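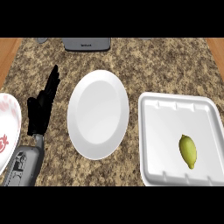
4. Planner and controller

4.1 Task set-up

The task used for all tests in this chapter is moving a lemon from a foam tray to an oval plate on a kitchen counter. Everything was run in simulation. The plate and tray are close together with only a narrow gap between them, so the straight path is short, but the hand has to clear the raised lip of the tray before it moves sideways. The planner was written by me and is called Tremon. The low-level controller, Fitden, was taken over from Kazimír Vávra's project and changed only where stated in 4.3.

4.2 Planning

Tremon splits the task into reach, grasp, lift, transfer and release. Each stage has a target pose for the wrist and a target set of finger joint angles. The wrist path is found with a sampling planner in joint space and then shortened by removing waypoints wherever the direct segment is free of collision.

In the first version the tray was modelled as a solid box. This made every grasp pose invalid, as the fruit lay inside the box. The tray was then replaced by a base and four thin walls. The small ridges on the inner walls were left out of the collision model. They stay in the rendered mesh, so the pose estimator still sees them.

The lemon is treated as an ellipsoid. Its long axis is estimated from the segmented image, and the hand is turned so that the fingers close across the short axis. An error in this angle matters more than the same error in position, see Table 3.

4.3 Control

Fitden tracks the joint path with a PD law and gravity compensation. Two changes were made. The finger gains were lowered during the grasp stage, and a check on fingertip contact was added before lift. If fewer than two fingertips report contact, the arm goes back to the reach pose and the planner is called again with a new image.

4.4 Results

A total of 2833 episodes were started with random fruit poses. Of these, 2604 reached the grasp stage. The rest ended with a planner timeout, mostly with the fruit close to a tray wall. The contact check passed at the first attempt in 1397 episodes. The logs do not separate failures of angle estimation from slips during closing, which should be corrected before the runs are repeated.

Median planning time for the transfer stage was 95 ms. Shortening the path took most of this. Caching the collision results between stages was tried and removed again, because stale entries remained after the fruit was attached to the hand model.

4.5 Open points

The second arm is not used by the planner. The release height is a fixed value and should be computed from the plate mesh.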